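Le plateau de service au quotidien : ce qui marche, ce qui ne sert à rien

Mis à jour le mardi 25 février 2025

On lit partout que le plateau « change la vie » en cuisine. Je me méfie des objets qui changent la vie. J'en ai acheté, j'en ai donné, et il m'en reste 2 dont je me sers pour de bon. Voici ce que j'en pense, avec les astuces qui tiennent debout et celles que je laisse volontiers aux magazines.

Le grand argument, c'est le gain de temps : on porte tout en une fois. Pour un repas de quatre personnes, d'accord. Pour une personne seule qui mange à un mètre de l'évier, je demande à voir. J'ai comparé pendant une semaine, et la seule différence que j'ai notée, c'est un plateau de plus à laver. Par contre, dès que la table est dans une autre pièce ou qu'il y a un enfant qui mange à part, l'affaire devient intéressante.

Choisir la taille

Mesurez le fond, pas l'extérieur. Les fabricants donnent la cote hors tout, rebord compris, et on se retrouve avec une assiette qui monte sur le bord et qui bascule au premier virage. Le plus simple est d'emporter une assiette au magasin. Oui, on a l'air bête. On l'a encore plus en rapportant le plateau trois jours après.

Le modèle Illus que j'ai gardé longtemps était superbe et n'entrait dans aucun placard. Vérifiez aussi le lave-vaisselle : un plateau qui bloque le bras d'aspersion finit lavé à la main, donc mal, donc rarement.

Le rebord

Un rebord relevé tout autour retient une cuillère qui glisse et un fond de soupe renversé. Il retient aussi les miettes, surtout dans les angles. Préférez des coins arrondis, une éponge y passe d'un seul geste. Les poignées découpées me laissent plus réservée : pratiques pour porter, mais le liquide file par là si elles descendent trop bas.

Préparer à l'avance

On conseille souvent de dresser le plateau du petit déjeuner la veille. Ça fonctionne à condition de ne poser que du sec : l'assiette, les couverts, éventuellement la serviette. Le pain sorti la veille est rassis, et le beurre, n'en parlons pas.

Chez moi, la cuillère va dans l'assiette et la fourchette à côté. Une assiette creuse ou à bord relevé garde la cuillère en place pendant le trajet, alors qu'une fourchette s'y coince de travers une fois sur deux.

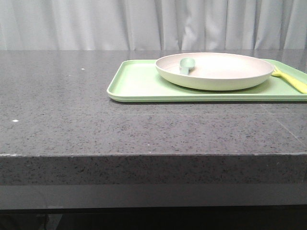
Pour la couleur, je n'ai pas de religion. Les tons clairs montrent les taches, ce que certains présentent comme un défaut. J'y vois plutôt un avantage – une trace de sauce qu'on voit est une trace qu'on nettoie. Les verts pâles vont avec à peu près tout, mais ne comptez pas sur un assortiment de couleurs pour vous donner envie de ranger.

Sur un plan de travail en pierre

Le conseil habituel est de coller des patins sous le plateau pour protéger la pierre. Passez d'abord la main sur le plan : neuf fois sur dix, c'est le grain de sable resté dessous qui raye, et des patins n'y changeront rien. Un coup de chiffon avant de poser suffit. Si le plateau glisse, un torchon humide plié en deux fait aussi bien que les tapis antidérapants Cliseo, que j'ai trouvés collants au bout d'un mois.

Un plan moucheté cache très bien la saleté, trop bien même. Regardez-le en vous baissant, la lumière de côté, et vous verrez les auréoles.

S'il y a un rideau derrière le plan, gardez la vaisselle grasse à bonne distance. Le tissu prend les odeurs et les éclaboussures bien avant qu'on s'en aperçoive. Je lave le mien en septembre et au printemps, ce qui est sans doute trop peu.

Le nettoyage

Eau chaude, liquide vaisselle, 15 minutes de trempage pour les taches tenaces. Le bicarbonate en pâte, si souvent recommandé, a terni un de mes plateaux. Essayez sous le fond d'abord. Quant au vinaigre, tenez-le loin du plan de travail si vous ne savez pas quelle pierre vous avez : le calcaire et le marbre le supportent très mal.

Séchez debout, jamais empilé. Deux plateaux humides l'un dans l'autre font ventouse, et l'odeur s'installe.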